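Les robots aussi ont un code de la route !

Tu as sûrement déjà entendu : « On ne court pas au bord de la piscine ! » ou « On attache sa ceinture avant de démarrer ! ». Eh bien, les robots qui travaillent avec nous ont des règles, eux aussi. Et les personnes qui s'en occupent en ont encore plus ! Ces règles sont passionnantes, parce que chacune répond à une vraie question : comment faire travailler une machine très forte sans que personne se fasse mal ?

Un bras très costaud, mais qui ne devine rien

Un bras robotisé ressemble un peu au tien. Il a des articulations qui plient et qui tournent, comme ton épaule, ton coude et ton poignet. Au bout, à la place de la main, on lui fixe un outil : une pince, une ventouse, un pinceau, une visseuse… Quand l'outil sert à attraper, on l'appelle un préhenseur (un joli mot à placer au dîner !).

Ce bras peut répéter le même geste pendant des heures sans jamais s'ennuyer. Mais imagine que tu passes devant lui pour ramasser un crayon. Toi, tu verrais un copain arriver et tu t'arrêterais tout de suite. Le bras, lui, continue son mouvement, sauf si on lui a donné des capteurs et des consignes pour s'arrêter. Il n'est pas méchant du tout. Il suit son programme, point final !

Voilà pourquoi il faut tout prévoir avant d'appuyer sur le bouton de départ.

Une visite chez Plarolier

Plarolier est un atelier où l'on apprend à des robots à saisir des objets de toutes les formes. Le projet s'appelle Stundari, et c'est Mayu Hayashi qui s'occupe de la sécurité. Son métier consiste à poser des questions toute la journée. Que se passe-t-il si un objet glisse ? Si un câble se coince ? Si quelqu'un ouvre la porte au mauvais moment ?

À l'atelier, les robots portent des petits noms. Celui que nous avons rencontré s'appelle Garo. Il s'entraîne dans un grand bac gris, avec des jouets. Oui, des jouets ! Une brique à bosses, une petite moto, un objet long et arrondi : chacun se prend d'une manière différente. Pour toi, c'est facile, tu as appris quand tu étais bébé. Pour un robot, c'est un sacré défi. 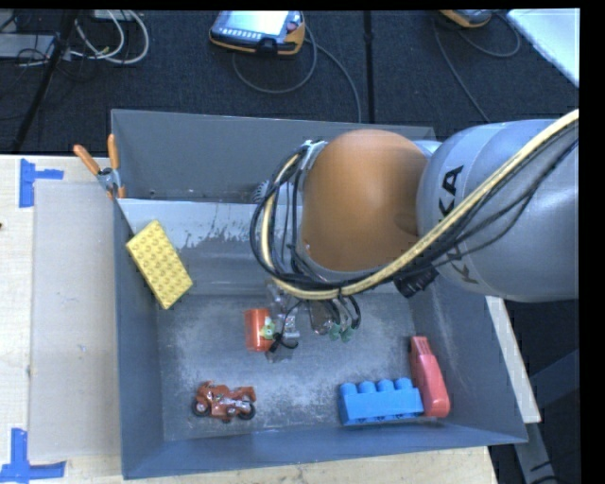 Garo au-dessus de son bac. Cherche la petite moto et la brique bleue !

Regarde le ruban adhésif bleu posé à côté du bac. Dans un atelier, un bout de ruban peut rendre de grands services : il sert souvent de repère pour remettre les choses exactement à la même place. Si un bac se décale, même d'un doigt, le bras risque de viser à côté ou de cogner un bord. Une pince à ressort, comme celle aux poignées orange, est aussi un outil très pratique pour maintenir quelque chose.

Et tous ces câbles ? Ce sont un peu les nerfs et les veines d'un robot. Il y en a qui apportent l'énergie, d'autres qui transportent les informations. Il faut leur laisser assez de longueur pour que le bras puisse plier et tourner, mais pas trop, sinon ils s'accrochent partout. Mayu les inspecte tous les matins, avant le premier mouvement.

Les grandes règles de l'atelier

Règle numéro un : chacun son espace. Autour d'un robot puissant, on délimite une zone où l'on n'entre pas pendant qu'il travaille. On peut la fermer avec une barrière, ou la surveiller avec des rayons lumineux invisibles. Si quelqu'un coupe le rayon, hop, le robot s'arrête ! Chez Plarolier, la zone de Garo commence à 280 centimètres de son socle. C'est plus long que ton lit !

Règle numéro deux : l'arrêt d'urgence doit être facile à atteindre. C'est un gros bouton rouge, souvent sur fond jaune, en forme de champignon. On lui donne cette forme pour pouvoir taper dessus avec la paume, sans viser. Une fois enfoncé, il reste bloqué. Et quand on le relâche, le robot n'a pas le droit de repartir tout seul : il faut encore lui donner l'ordre de redémarrer. Malin, non ?

Règle numéro trois : quand on apprend un geste au robot, on y va doucement. La personne qui le guide tient un boîtier de commande. Sur beaucoup de ces boîtiers, il y a un bouton spécial à trois positions. Si tu le lâches, le robot s'arrête. Si tu le tiens juste comme il faut, il peut bouger. Et si tu le serres très fort, il s'arrête aussi ! Les inventeurs de ce bouton ont pensé à un détail génial : quand on a peur, on peut tout lâcher, ou au contraire se crisper. Dans les deux cas, la machine s'immobilise.

La vitesse est limitée, elle aussi. Pendant ces réglages, le bout du bras ne doit pas dépasser 250 millimètres par seconde, donc 25 centimètres. Mesure cette distance sur ta table et parcours-la avec ton doigt en une seconde — c'est vraiment tranquille !

Règle numéro quatre : on note tout. Garo a son cahier. On y écrit les pannes, les réparations, les objets tombés et même les petites frayeurs. Depuis le mois d'octobre, l'équipe y a inscrit quelque 252 remarques. La plupart tiennent sur une ligne, du genre « vis à resserrer » ou « objet trop lisse, à essayer avec une autre pince ».

Mais qui écrit les règles ?

Bonne question ! Chaque atelier peut avoir les siennes, mais il existe aussi des règles communes à de nombreux pays. On les appelle des normes. Des spécialistes du monde entier se réunissent, discutent (parfois très longtemps), puis se mettent d'accord sur un texte. Pour les robots industriels, l'un de ces textes porte le nom d'ISO 10218. Ça ressemble à un code secret, mais c'est un document que les fabricants et les ateliers utilisent pour de bon.

Les normes changent avec le temps. Autrefois, les robots travaillaient presque toujours derrière des barrières. Maintenant, certains sont conçus pour travailler tout près des gens, avec des capteurs qui sentent les contacts. Il a donc fallu se poser de nouvelles questions : à quelle vitesse peuvent-ils bouger ? Avec quelle force peuvent-ils toucher une main sans lui faire mal ?

À toi de jouer !

Il te faut un copain ou une copine, une boîte en carton et quelques jouets. L'un de vous est le robot : il ferme les yeux et n'obéit qu'aux ordres. L'autre est le pilote. Le but est d'attraper un jouet dans la boîte et de le poser à côté.

Avant de commencer, inventez vos règles et écrivez-les sur une feuille. Quel mot veut dire « stop » ? Jusqu'où le robot peut-il tendre le bras ? Qui a le droit de toucher à la boîte pendant la partie ? Ensuite, jouez, puis échangez les rôles. S'il y a eu une surprise, ajoutez une règle et recommencez.

Les petits mots à retenir

Préhenseur : l'outil qui permet au robot d'attraper des objets.
Capteur : un appareil qui mesure ou détecte quelque chose, comme la lumière, la distance ou un contact.
Arrêt d'urgence : le bouton qui immobilise la machine en cas de danger.
Norme : un texte de règles sur lequel des spécialistes se sont mis d'accord.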